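Nota rápida antes de nada: esto es la v2 del README, la anterior estaba en tres sitios distintos y no coincidían. Si algo choca con la hoja de cálculo, manda la hoja.

# tresum-cesteria

Glosario y fichas de vocabulario de cestería, castellano con equivalencias en francés e inglés. Sale de los cuadernos de campo del taller Tresum y de lo que se pudo sacar en limpio de las cajas de Brindescombe. Texto plano, nada de base de datos.

Última revisión a fondo: 12 de agosto de 2022. Después solo erratas.

## Qué hay dentro

- `terminos.csv` – el glosario en sí, unas 200 entradas
- `variantes.csv` – formas locales, diminutivos, grafías dudosas
- `fuentes.md` – de dónde viene cada cosa (incompleto, ver abajo)
- `fichas/` – fichas largas, una por técnica
- `viejo/` – no tocar. Está por si acaso

El CSV va en UTF-8, separador punto y coma. Con coma se rompe todo, las definiciones llevan comas. Excel en español lo abre bien; en inglés hay que importar a mano.

## Campos de terminos.csv

| campo | qué es | obligatorio |
|---|---|---|
| id | número, no se reutiliza | sí |
| termino | en singular, minúscula | sí |
| categoria | material, pieza, técnica, herramienta | sí |
| definicion | una o dos frases | sí |
| fr | equivalente francés | no |
| en | equivalente inglés | no |
| fuente | clave de fuentes.md | sí, en teoría |
| dudas | texto libre | no |

Lo de "en teoría": hay 33 entradas sin fuente. Casi todas de herramientas. Shirley Simard tiene los cuadernos y las va completando cuando puede.

Los id saltan. Es normal, se borraron duplicados y no se renumeró.

## Criterios

Mimbre: se usa para la vara de sauce y, por extensión, para la pieza acabada. En el glosario solo lo primero. Para lo segundo, poner la pieza (cesta, bandeja, panera) y el material en la definición.

Montante / costilla / vara de pie: se unifica en **montante**. Las otras dos van a variantes.

Urdir, tejer, entretejer: tres entradas separadas. Timothée Roussel no está de acuerdo, su argumento está en la columna de dudas, entero.

Fondo y asiento no son lo mismo. El fondo es lo que se teje, el asiento es el apoyo. En los cuadernos viejos se mezclan todo el rato, no corregir la cita, solo la definición.

Para los bordes hay que distinguir el remate trenzado del cerrado simple. El trenzado se hace doblando los montantes y pasándolos unos por detrás de otros, queda un cordón grueso. El simple se corta y se esconde. Si la fuente dice solo "borde", categoría pieza y aviso en dudas.

Las bandejas rectangulares entran como **bandeja**, aunque tengan la pared alta. Criterio de forma: base plana, paredes abiertas hacia fuera, sin asa o con asas recortadas en la pared. Con asa de arco ya es cesta.

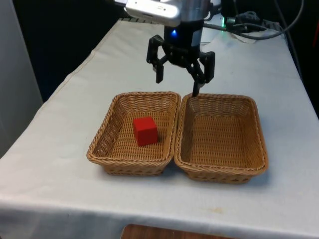

## Fichas largas

Hay 29 terminadas. Estructura fija:

1. Nombre y variantes
2. Material habitual
3. Proceso, paso a paso
4. Errores frecuentes
5. Dónde se documenta

El punto 4 es el que más se consulta, así que no dejarlo vacio. Aunque sea una línea.

Faltan todavía:

- cordoncillo de tres y de cuatro
- fondo redondo en cruz (hay borrador de Yvette Li, sin revisar)
- fondo rectangular sobre bastidor
- calado
- pelado de la vara, con y sin cocción

La de remojo está escrita pero los tiempos no cuadran entre fuentes. El cuaderno azul da por buenas unas horas para vara pelada fina; los apuntes de Dhillon hablan de toda la noche. Probablemente son grosores distintos. De momento se dejan los dos, con fuente.

## Equivalencias

Francés: bastante fiable, lo repasó Timothée entero en marzo.

Inglés: regular. *Stake* para montante, *weaver* para la vara de tejer, *waling* para el cordoncillo, *randing* para el tejido simple. De ahí para abajo hay cosas sacadas de un solo glosario y se nota. *Slewing* no tiene equivalente limpio, se queda la paráfrasis. Si alguien sabe más, abrir incidencia.

No inventar equivalencias literales. Celda vacía antes que calco.

## Cómo contribuir

- Una incidencia por término. No diez en una, luego no hay quien las cierre.
- Decir la fuente. "En mi pueblo se dice así" vale, pero poniendo qué pueblo.
- Sin tildes en los nombres de archivo
- Las variantes nunca sustituyen al término, se añaden
- Pasar `validar.py` antes de mandar nada. Comprueba campos vacíos, id repetidos y categorías mal escritas. No comprueba ortografía, como puede verse

Los cambios en Criterios se hablan antes con Mackenzie Sawatzky.

## Problemas conocidos

- "Banasta" y "banasto" estan como sinónimos. No lo son en todas partes.
- La entrada de "caña" mezcla dos plantas
- Algunas definiciones de Relldale son traducción de traducción, suenan raro
- fuentes.md tiene dos claves `brin-04`. La buena es la segunda
- La categoría "otros" no existe, si aparece es un resto de la v1

## Licencia

Glosario y fichas: CC BY 4.0. Citar como "Glosario de cestería Tresum" y la versión. Las citas literales de los cuadernos son de sus autores, para reproducirlas enteras escribir a Mackenzie Carrier.

## Pendiente

- [x] unificar separador
- [x] sacar los duplicados
- [ ] fuentes de herramientas
- [ ] revisar inglés
- [ ] decidir qué se hace con el esparto (¿glosario aparte?)
- [ ] borrar `viejo/` algún día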